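Sorting trays and small parts: questions we keep getting
Answers by Rhonda Cloutier

Do color-coded trays cut picking mistakes?
Maybe. The Cunari catalog says so. I have yet to see a figure I trust.

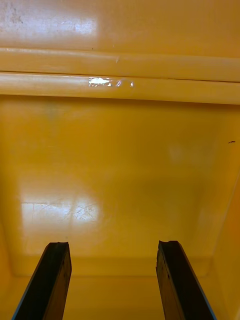
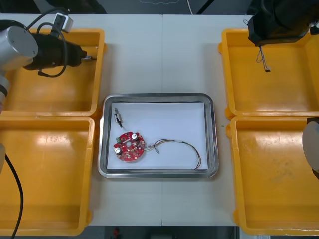
Yellow plastic in both; the steel tray with the paper liner is in the second.

Is the Lellau tray worth the extra money?
I doubt it. We bought 50 of them in June and they crack at the corners like any other.

What about the "holds up to 1,000 screws" claim?
Which screws? Ask the seller before you pay.

Should I label every tray?
Only if someone will keep the labels current. Rosaire Nguyen's shop has 520 labels, and he admits plenty are wrong.

Can I return opened packs?
Punent takes them. Beaulieu says it does, but get that in writing.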